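Galeria – Peças brancas da estrutura Gravberg

A estrutura Gravberg é um conjunto de peças brancas que se montam sem ferramentas: barras compridas, montantes verticais e corpos facetados que servem de apoio. O desenho vem da oficina de Skostdale e foi pensado para bancadas de exposição pequenas, daquelas que se montam de manhã e se guardam ao fim do dia. Uma bancada completa ocupa 100 cm de frente por 60 cm de fundo.

As primeiras peças ficaram prontas em fevereiro. Os encaixes dos montantes estavam apertados e foi preciso refazê-los – os corpos facetados ficaram como estavam. O conjunto atual leva 22 peças e cabe em duas caixas da Kershaw, com os montantes no fundo e as barras por cima, separadas com cartão. As peças mais pequenas vão num saco à parte.

Todas as peças são brancas. Foi um pedido da sala Stastine, onde o conjunto é usado com mais frequência e onde as paredes já têm bastante cor. O branco mostra depressa as dedadas, sobretudo nas barras, e por isso convém limpá-las antes de abrir ao público. Os corpos facetados dão mais trabalho por causa das arestas.

Para a montagem, começa-se pelos apoios, seguem-se os montantes e só depois as barras. Quem monta sozinho deve deixar as barras mais compridas para o fim.

Galeria atualizada em 25/06/2023.

Barra e montante
A barra comprida encontra o topo do montante branco. O corpo facetado, por baixo, tem duas marcas quadradas a preto e branco.
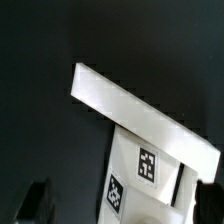 Como se devem guardar as barras entre utilizações?

Deitadas, numa superfície plana e seca, com cartão entre cada uma. Não se devem empilhar mais de 6, e os montantes ficam sempre por baixo.

Contacto: oficina Gravberg, Skostdale | © 2023 Gravberg – Todos os direitos reservados | Voltar ao topo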